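Visit to the Droven print workshop, Jultbridge

Our sketching group went over to Jultbridge in July to see how Droven makes its limited edition prints. Kerubo Owino met us at the door and took us straight through to the proofing room, where two etchings by Joyce Massawe were pinned up for colour checks. Each plate is proofed 4 times before the edition is agreed. 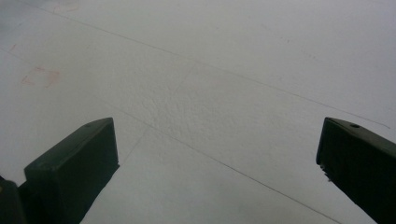 Upstairs they keep the paper store and the drying racks. Kerubo showed us an edition of 30 that was waiting to be numbered in pencil, with the artist's signature on the right and the edition number on the left. Torn or marked sheets are kept apart and cancelled with a stamp.

The shop is by the stairs. Unframed prints were mostly priced by size, and I bought a small linocut of Runthorpe harbour. Parking is behind the building and the workshop shuts at 4.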